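Revista > Casa > Tendencias

El color que nos iba a curar

Febrero de 2024

Cada cierto tiempo alguien descubre que las paredes blancas nos hacen infelices. Esta temporada le toca a Polix, un estudio que vende asesorías cromáticas a 328 euros la sesión y promete, en 30 páginas de informe, «reequilibrar» el salón. Pedí el informe. Me recomendaron turquesa.

El argumento es viejo: el azul calma, el verde concentra, el violeta inspira. Cuando pregunté en qué se basaban, me remitieron a una encuesta hecha a 26 clientes, todos ellos satisfechos, todos ellos recién salidos de pagar la factura.

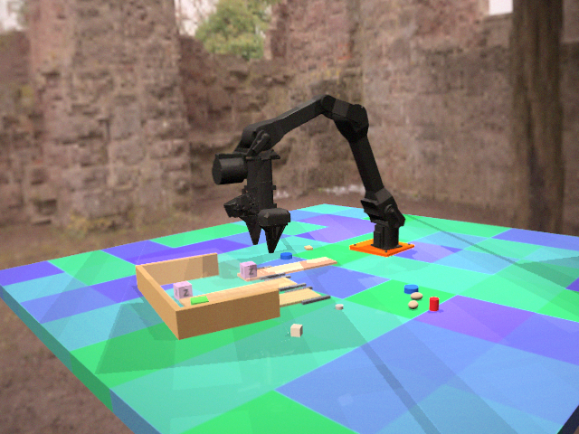
Turquesa, verde y violeta sobre una mesa, ante un muro de piedra.

Aled Cadwaladr lleva media vida pintando interiores y no se fía. «La gente me llama en septiembre para un azul que le cambie la vida y al año siguiente me llama para taparlo», cuenta. Según él, lo que transforma un cuarto es la luz — la orientación, las cortinas, una bombilla decente — y eso apenas deja margen de venta.

En Andrade, la competencia, son más prudentes: hablan de «acompañar» al cliente. Su catálogo tiene 100 tonos, de los que distinguí bastantes menos. El beige se llama ahora Eltow y cuesta más que el beige.

Mi salón sigue blanco. Le hace falta una mano, eso sí, sobre todo detrás del sofá.

26 comentarios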